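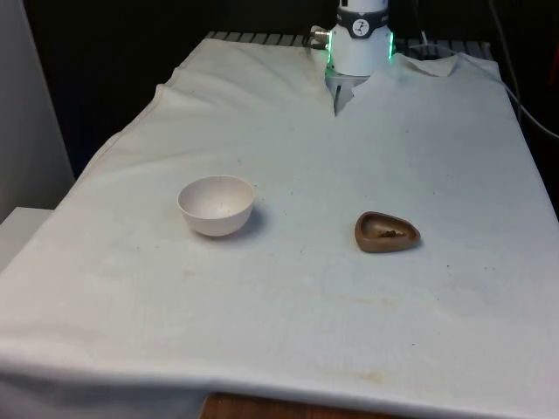

Our table, with the white bowl on the left and the brown dish on the right.

Hello again, project update time! Tahsin and I picked the scooping task for our half of the Mindeo project (Iresha's group got drawers, lucky things), so the arm has to get the dark grainy stuff out of the dish and into the bowl. Sounds easy. It took us 2 weeks just to settle where the dish should go — too near the base and the elbow folds up and the whole thing stops in a sulk.

By 13 February 2021 we had 80 tries saved and I'd written up eight of them properly, which is slow going. Shahnaz wants the cloth pulled flatter at the back before we record any more, so that's my job next. Tahsin is rewriting the tipping move, and I'll put his numbers in the next section.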